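Separar coisas pequenas com uma caixa e dois pratos

Quase todos os guias de arrumação começam por mandar comprar qualquer coisa. Vinte divisórias, uma etiquetadora, uns frascos todos iguais que ficam bem nas fotografias e onde não cabe nada do que temos. Já caí nisso. A gaveta cheia de miudezas continuou cheia de miudezas, só que dentro de frascos.

O método que uso hoje precisa de uma mesa, uma caixa de plástico aberta em cima e dois pratos de cores diferentes. Não prometo que mude a vida a ninguém. Serve para aquelas peças que se acumulam sem dono: tampas, bolas, frasquinhos, brinquedos pequenos, pilhas, rolhas.

O que é preciso

Uma mesa desimpedida onde se possa trabalhar de pé. No chão também dá, mas os meus joelhos votam contra.
Uma caixa baixa, de paredes inclinadas. Nas caixas altas acaba-se a remexer às cegas e a tirar sempre o que está por cima.
Dois pratos de plástico. Os de festa servem, os de piquenique também. Não têm de ser do mesmo tamanho.
Um saco para o lixo, fora da mesa.

Há quem venda conjuntos próprios para isto. O da Prullemitz traz dez tabuleiros encaixáveis e um folheto com um código de cores que desisti de decorar à segunda página. Talvez faça sentido numa oficina. Em casa, dez categorias são oito a mais.

Passo 1: despejar e voltar a encher

Deite tudo na mesa, tire o que for claramente lixo e ponha o resto na caixa. Não encha. Se a caixa ficar cheia até acima, faça duas rondas. Com poucas peças no fundo vê-se logo o que lá está, e a tentação de empurrar o problema para um canto diminui um bocado.

Passo 2: decidir o que quer dizer cada prato

Faça isto antes de pegar na primeira peça. Eu uso o prato verde-claro para o que fica nesta divisão e o amarelo para o que vai para outro lado. Pode ser ao contrário. O que não pode é mudar a regra a meio, coisa que o Severino Rivas, com quem partilho a arrecadação, faz todas as vezes e depois nega.

Desconfio das regras do género "fica se lhe traz felicidade". Uma tampa não me traz nada, e no entanto preciso dela para fechar o frasco. Pergunte antes onde é que a peça vai ser usada. Se não conseguir responder, saco.

Passo 3: uma peça de cada vez

Pegue numa, decida, pouse. Aos punhados parece mais rápido, mas acaba-se com um punhado na mão e nenhuma decisão tomada. Ponha a caixa de um lado e os pratos do outro, com espaço entre eles, para não deixar cair peças no prato errado.

Se houver várias coisas iguais, deixe-as para o fim. Comece pelas diferentes, que dão mais que pensar, enquanto ainda há paciência.

Passo 4: o monte dos indecisos

Não faça um. Eu sei que todos os manuais recomendam a famosa caixa do talvez, com data marcada para outubro ou para quando for. A minha última caixa do talvez mudou de casa comigo duas vezes, sempre fechada.

Passo 5: esvaziar os pratos

É aqui que o método costuma falhar. Os pratos ficam na mesa, alguém precisa da mesa, e o conteúdo volta à caixa. Leve primeiro o prato do que sai da divisão. O outro faz-se depressa, porque já se está no sítio.

E a cor dos pratos, interessa?

Menos do que dizem. A Yuk-lan Chiu jura que o amarelo acelera o trabalho. Experimentei com os pratos trocados e não notei diferença nenhuma. Convém é que sejam bem distintos um do outro e da mesa. Sobre um tampo branco quase tudo serve, menos pratos brancos.

Com crianças

Funciona razoavelmente, desde que se chame jogo a isto e se pare ao fim de dez minutos. Depois disso os pratos passam a volantes. Deixe de fora as peças que caibam na boca dos mais novos, e não espere que a regra do passo 2 sobreviva intacta.

Quanto tempo dura a arrumação

Cá em casa, umas semanas. Quem lhe disser que dura para sempre quer vender-lhe tabuleiros. Guardo a caixa vazia com os pratos lá dentro, debaixo da bancada, e repito quando a gaveta deixa de fechar.
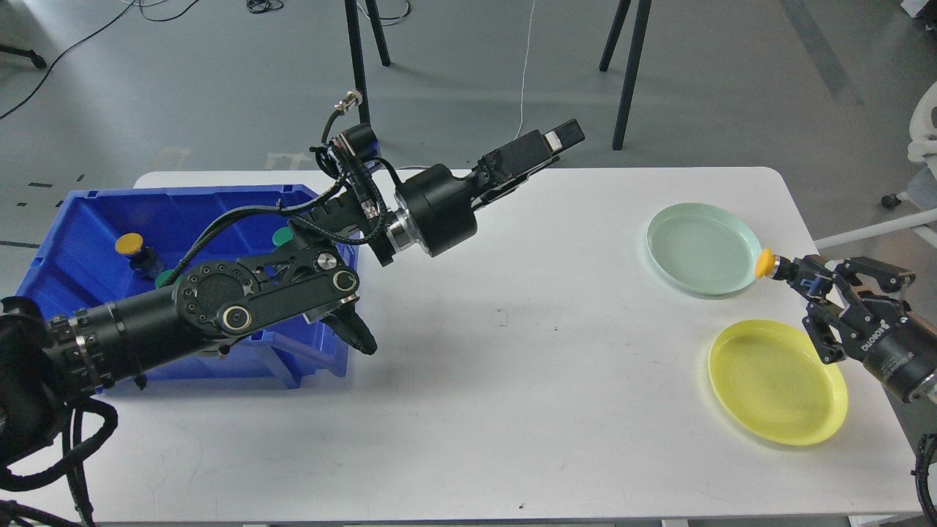 Damilola Haruna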